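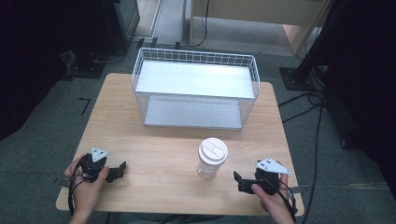 第四讲 家务与车间杂活:机器现在能做到哪一步

课程:服务机器人导论
主讲:Raquel Godinho
助教:Shewit Workneh

一、本讲范围

上一讲讲了移动底盘和室内定位,默认机器已经走到桌子跟前。本讲从这里接着讲:到了桌边,手能做什么。内容限于桌面上的取放、整理、简单装配,不涉及做饭和清洁地面。

讨论“能不能做”之前先把三种说法分开:
演示过:至少有一段视频里做成了。
可重复:同一地点、同一批物品,连续做很多次,成功率有记录。
可交付:换了人家、换了物品,不需要工程师在场。
新闻里说的“会做家务”,多数属于第一种。作业和报告里请写清楚是哪一种。

二、一件小事:把带盖的杯子放进篮子

拿透明塑料杯、白色杯盖、白色铁丝篮这样一组东西来说。人做这件事不用想。拆开来看,机器要处理的有下面几项。

感知。透明杯身会透出桌面的木纹,深度相机在这种表面上常常返回空洞或者背景的距离。杯盖不透明,相对好认,所以不少系统先找盖子,再按杯型推算杯身的位置。换成没有盖子的杯子,这个办法就失效。铁丝篮的网格也麻烦,点云断断续续,篮沿的高度容易估错。

抓取。薄壁塑料杯受力就变形,夹得松会滑。上宽下窄的杯身在夹紧时还会往上或往下窜。从盖子处抓,盖子可能脱开。两侧相对夹持比较稳,但是两只手要协调。

放置。篮子里有隔板时,可用的高度和平面都变了。放下去的一瞬间要判断杯底有没有碰到板面,只看图像往往不够,最好有力或触觉信号。

失败之后。杯子倒了,人会顺手扶起来。训练数据里如果没有“倒了再扶”的片段,模型多半会停住,或者对着空处继续做原来的动作。

三、数据从哪里来

目前常见的有三条路:
1. 遥操作真机。动作和机器完全对应,但慢,而且占用设备。
2. 人手持夹爪采集。人直接握着夹爪干活,记录夹爪的位姿和开合,再配上相机画面。速度快,换场地方便。缺点是人的手臂能到的姿态,机械臂未必能到,回放前要做可达性检查。
3. 仿真。刚体搬运已经比较可用,布料、液体、软塑料的误差仍然大。

Noeline Mudgway 在 Jultari 项目中用第二种办法采了 3,782 条桌面整理的片段,经过筛选,留作测试的有 522 条。她在课上给过一个提醒:划分测试集时要按物品和房间分,不能随机抽。随机抽的话,同一张桌子、同一个杯子会同时出现在两边,成绩好看,换一间屋子就掉下来。

四、家里和车间的差别

车间的条件好控制。零件种类有限,来料位置可以用治具固定,灯光不变,出了问题有人处理。Trultlow 的包装线上,把瓶子装进周转箱这一步早已由机器完成,用的是固定程序,没有学习的成分。难的是换型:一天换几种规格时,重新调试的时间可能比省下的人工还多。

家里正好相反。每件事的量都很小,种类很多,而且主人对“放好”的标准各不相同。Rui Rocha 给 Pladora 做过一轮入户试用,记录里排在最前面的抱怨是机器放的地方不对,抓取失败反而在后面。这一类问题靠提高夹爪精度解决不了。

时间也要算进去。人把一个杯子收进篮子只要几秒,机器慢几倍,在家里也许可以接受(主人不在家时慢慢做),在流水线上就不行。

五、现阶段的大致判断

已经可以交付:固定工位的码垛、装箱、上下料;种类受限的料箱拣选。
可重复,但依赖场地:桌面收拾、叠尺寸相近的毛巾、餐具分类。
基本停留在演示:整理一间陌生的房间、收拾有残液的餐具、处理缠在一起的线和袋子。

这份清单每学期都改。Joaquim Fonseca 去年的讲义里,叠毛巾还放在最后一类。

六、关于成功率

单步成功率和整件事的成功率差得很远。设一件事有 4 步,每步成功率 95%,各步独立,整件事的成功率是 0.95 的四次方,约 81%。一天做十次,平均接近两次要人来收拾。读论文时先看报告的是哪一个数,再看试了多少次。Kazmi 平台要求提交者在同一任务上跑满 1,000 次,门槛偏高,但这样得到的数字才便于比较。只跑十次的结果,八次成功和九次成功之间谈不上差别。

还要看重置由谁来做。有些测试每次都由人把物品摆回原位,摆的位置又很接近,这样的成功率偏乐观。

七、作业

1. 在自己住处选一件桌面上的杂活,写出步骤,每一步注明需要的感知信息和最可能的失败方式。不超过两页。
2. 按第一节的三种说法,给一段公开的机器人家务视频归类,说明依据。视频是否加速、有没有剪辑,也要写明。
3. 选做:设计第二节那件事的测试方案,包括物品怎么换、初始位置怎么定、什么算成功。杯子放进篮子但是倒着,算不算,请自己定义并说明。

作业交给 Shewit Workneh,下次课前有效。下一讲讲柔性物体,请先读阅读材料中关于布料建模的两节。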